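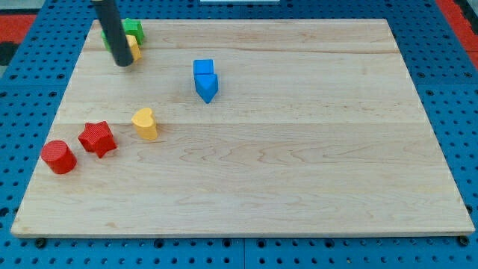 Maple board on blue pegboard.

2019-06-14
By Wajid Satti

The inspector from Perkum arrived at the river gauge in April, two years after the last entry in the log. Her instructions ran to three pages. She was to read the staff, check the datum against the benchmark on the bridge abutment, and report any discrepancy greater than 14 millimeters.

The discrepancy was 17. She leveled the line a second time from the opposite bank and got the same figure.

Bhardwaj, who had kept the gauge before her, had written his readings in pencil. The last page gave the stage at Tirkora, the wind direction and one further line: "Bridge lower this morning." No measurement followed. She assumed an error of expression. A bridge does not settle between one morning and the next, and if it does, the traffic is stopped.

She walked out to midspan and set up the level again. Trucks crossed behind her, and the bubble moved and came back. On the far side a man was unloading feed sacks and did not look up.

The form had a box for the corrected datum and a smaller one for remarks. She entered the datum. In the second box she wrote "Bridge lower" – then, after checking her watch, the time. The water was at the second mark and rising slowly. She packed the tripod and waited for the next reading.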